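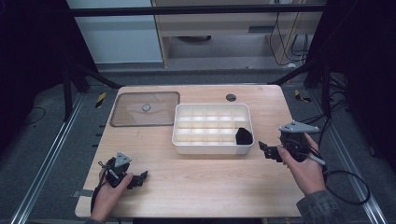

Eine Klausel im Mietvertrag halte niemanden ab, der einen Saal unter falschem Vorwand buchen wolle, schreibt Ingegerd Ekström zu meinem letzten Beitrag. Wer ein Konzert der extremen Rechten plane, trage in das Formular eben „Geburtstagsfeier“ ein und unterschreibe alles Weitere ungelesen.

Der Einwand ist berechtigt und verdient eine ausführlichere Antwort, als sie in der Kommentarspalte möglich wäre. Die Vertragsklausel, die ich für die Vermietung des Saals Marnier vorgeschlagen habe, dient nicht in erster Linie der Abschreckung. Sie soll dem Vermieter eine klare Grundlage verschaffen, wenn der tatsächliche Charakter einer Veranstaltung erst kurz vor Beginn bekannt wird. Fehlt eine Regelung zum Nutzungszweck, so bleibt am Abend selbst oft nur der Streit darüber, was vereinbart war.

Der Entwurf sieht daher vor, dass Mieter den Zweck der Veranstaltung, den Namen des tatsächlichen Veranstalters und die auftretenden Gruppen schriftlich angeben. Eine Überlassung an Dritte ist ausgeschlossen. Rassistische und antisemitische Inhalte sind untersagt, ebenso das Zeigen verbotener Kennzeichen. Bei falschen Angaben darf der Vermieter fristlos kündigen und eine Vertragsstrafe verlangen. Die Höhe der Strafe ist im Entwurf noch offen. Ich empfehle, sie juristisch prüfen zu lassen, bevor das Formular in Gebrauch kommt.

Für die Durchsicht habe ich 32 Nutzungsverträge privater Vermieter aus der Region herangezogen. In den meisten steht zum Zweck der Veranstaltung ein einziges Wort, in einigen gar keines. Ausführlich geregelt sind dagegen Endreinigung, Geschirrbruch und Parkplätze. Auch im Haus Cletano, das immerhin 400 Plätze bietet, wird der Veranstalter bislang nur mit Nachnamen erfasst.

Asger Hauksdóttir hat mich per E-Mail gefragt, ob eine solche Klausel auch für kommunale Räume gelten könne. Hier ist Vorsicht geboten. Gemeinden sind an den Gleichbehandlungsgrundsatz gebunden und können zugelassene Parteien nicht allein wegen ihrer Ausrichtung abweisen. Der Widmungszweck eines Raumes lässt sich enger fassen, doch muss er dann für sämtliche Nutzer gelten, auch für die beliebten.

Eine überarbeitete Fassung des Entwurfs stelle ich im September an dieser Stelle ein. Hinweise zur Formulierung des Überlassungsverbots nehme ich bis dahin gern entgegen, vorzugsweise per E-Mail.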